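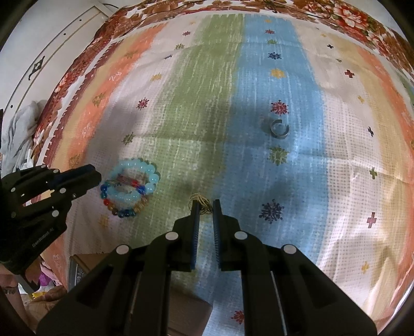 Home notes, no. 17, page 3

In April I found small brown beetles in the bathroom and thought they came from the drain. My neighbor Margareta Cozma looked at one on her finger and said carpet beetle. The adults eat pollen and come in on cut flowers. The damage is done by the larvae, which are hairy and like wool, feathers and old felt.

I took everything out of the closet. Two sweaters had holes, and behind the baseboard there was a line of shed skins mixed with cat hair – I had not cleaned there since we moved to Karnby. I vacuumed the cracks with the narrow nozzle and washed what could be washed hot. The wool scarf went in the freezer for two weeks, in a closed bag.
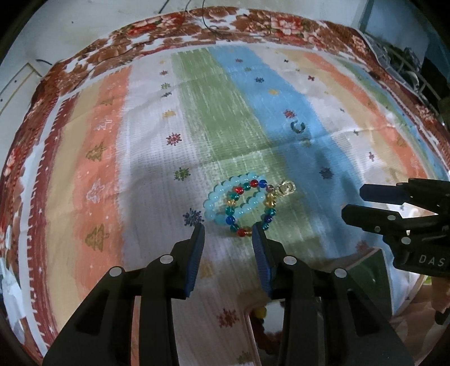
Two bead bracelets, striped cloth.

I did not buy a spray. Lucian Avram paid 300 for a treatment last June and still had larvae under the piano, where the felt is. Now I keep sticky traps on the windowsills and check them on Sundays. Last week there was one beetle.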